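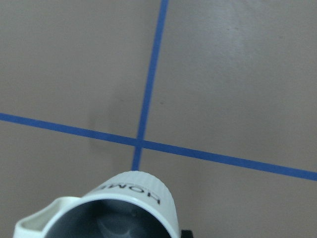

HOME mug at the tape cross, wrist cam view.

12 September 2023

Wurby gripper kit, trial unit from Jernimar. Notes so far, Oldřich please add yours under mine.

Mounting was quick, adapter plate fit first time. Cable is too short for our arm - had to route it inside the elbow and it still pulls at full reach. Asked Marcela to see if they sell a longer one.

Wrist camera comes with the kit. Picture is OK, a bit grainy on flat gray. Glare from the floor toward the top of the view, so keep an eye on that if we ever use it for finding the tape. Only a sliver of the gripper shows at the bottom, right next to the mug rim. Would like more finger in view. Tilt bracket has one more notch, try it.

Mug task: pick up, carry, set down by the blue cross. Rim grasp from the side, handle left free. Force setting 2 let it slip when the arm sped up, 7 is fine on the ceramic, didnt try anything higher. Mug weighs 278 g on the kitchen scale.

Did 74 runs before lunch. Log is in the shared folder, failures marked but I haven't sorted them yet. Most of the bad ones look like late closing, arm already lifting. Could be our wait time and nothing to do with the kit. Check that before we complain to them.

Software: their setup tool forgets the tool offset after a restart. Very annoying. Gijs wrote a small script that puts it back, run it first thing or you will be way off in z.

Manual is thin. Nothing on swapping finger pads exept one drawing.

Price - quote includes the camera but not the spare pads. Drahomíra wants to compare with the Iltura offer, which has a longer warranty but no camera.

To do
- longer cable
- camera bracket, next notch
- redo late-close runs with longer wait
- ask Jernimar about the offset bug
- try something heavier than the mug

Unit goes back in February unless we buy. I lean yes if the cable gets fixed.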